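Kandach Water District: Changes to Meter Reading and Billing Start in April

The Kandach Water District will move all residential accounts from manual to radio meter reading beginning in April. The work covers 2,676 service connections in the Etano and Seol zones. Accounts in the Clolta zone were converted during the previous budget year and are not affected by the schedule given in this item.

Under the present system, meters are read every second month by field staff, who lift the box lid and enter the dial reading by hand. Where a box is flooded, buried or blocked by a parked vehicle, the account is billed on an estimate and corrected at the next reading. The new registers store one reading per hour and transmit a daily summary to a collector mounted on the Seol storage tank. Estimated bills will be issued only when a register has failed to report for a full billing period.

The existing brass meter body stays in place at most addresses. The crew removes the old register, fits the new one, seals it and tests the signal. Water does not need to be shut off for this work. If the meter body is worn or leaking it will be replaced at the same visit, and service will be interrupted for up to 35 minutes. Residents who are at home will be told before the valve is closed. A door tag will be left at addresses where the body was replaced, with instructions for flushing the line.

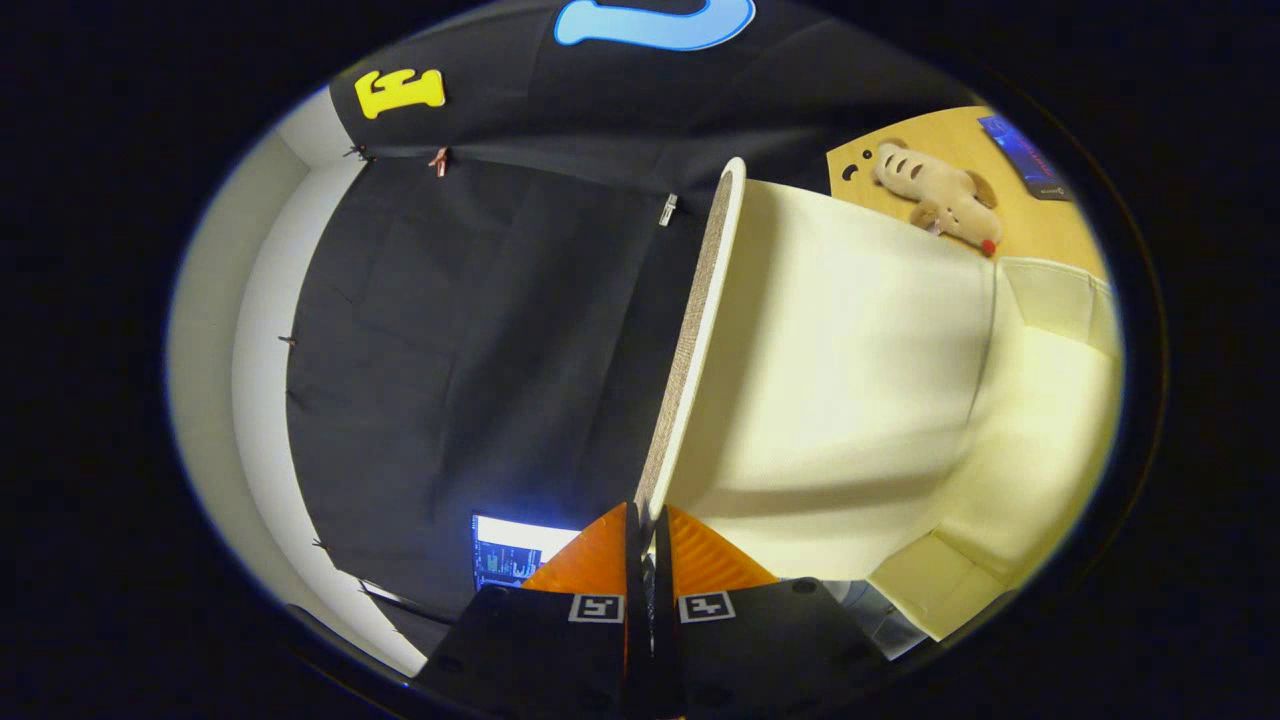 RATES AND BILLING

Conversion does not change the rate per unit of water. The fixed monthly service charge also remains the same through the end of the budget year. There is no installation fee, and the cost of the registers is carried by the capital replacement fund.

Billing will change from every second month to monthly. The first monthly bill after conversion may cover a shorter or longer period than usual, depending on the date of the last manual reading. Tier limits on that bill will be adjusted in proportion to the number of days covered. Customers on automatic payment do not need to enroll again, but should note that withdrawals will be made each month.

The closing reading of the old register is recorded by the crew and kept on file for 24 months. A customer who disputes the final bill from the old register may request a copy of the record from the billing office. The request should include the account number and service address.

LEAK NOTICES

Hourly readings allow the district to identify continuous flow. If a register shows no hour of zero use over a set period, the account is flagged and a notice is mailed. The usual causes are a worn toilet flapper, a float valve set too high or an irrigation valve that does not close fully. A notice does not mean that a fault has been confirmed, and it carries no penalty.

Customers can check for a leak themselves by closing all fixtures and comparing two register readings taken an hour apart. Ice makers and water softeners should be off during the test. If the reading changes with the house valve closed, the leak is between the meter and the house, and the repair is the responsibility of the owner.

ACCESS TO METER BOXES

Please clear soil, mulch and plants from the lid before April. Vehicles should not be parked over the box during working hours while crews are in your zone. Lids that are cracked or missing can be reported to the billing office and will be replaced by the district.

Etano will be completed first, followed by Seol. Street schedules will be posted at the district office and enclosed with the next bill.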